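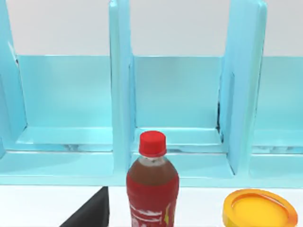
Notebook: planning the June meeting, program and room

By the program desk, Zudivetti
Filed under: Events / Conference Notes
4 comments | 12 shares

9:40 a.m. Speaker list is at 31 names for 18 slots. Cut the two panels we carried over from last year. Panels took 263 minutes of stage time in total last June and drew the lowest scores on the feedback cards. Talks stay at 18 minutes with no Q&A from the stage. Questions go to the side room afterward, where Gashaw has agreed to pay for the coffee.

Tried the running order on the wall with index cards. The morning is too heavy on health care. Moved the bridge engineering talk up to second and pushed the hospital design one to after lunch. Still don't like the close. The last speaker last year ran long and people left for trains, so the final block now ends at 4:30 and the reception starts in the same hall.

11:15 a.m. Call with the venue. Capacity is 1,000 with the balcony open. Without it we lose the cheap seats, which sold first last time. Balcony stays. They want the final seating plan three weeks out.

Ticket price: held at last year's level for members. Hekska asked for a block of 100 at a discount. Offered them 60 and said the rest depends on sales by the end of the month. Don't promise more than that by email.

1:30 p.m. Timed a full changeover on the rehearsal stage. First try was slow, almost four minutes, mostly swapping the microphone pack. Second try with two packs ready was under two. Ask the sound crew for a third pack as a spare.

The countdown clock from Drillatitz is hard to read from the left mark. Raised it and tilted it down, better. Speakers who walk around will still lose it. Put a second one at the foot of the stage.

3:00 p.m. Wrote the invitation for the remaining slots. Kept it to one page. Took out the paragraph on our history and put in what we cover (travel, two nights, no fee) because that was the first thing everyone asked last year.

Open items:
- 5 speakers have not sent a title
- badge wording, first names bigger
- who introduces the opening talk
- check whether the side room has its own projector

Back to the running order tomorrow morning.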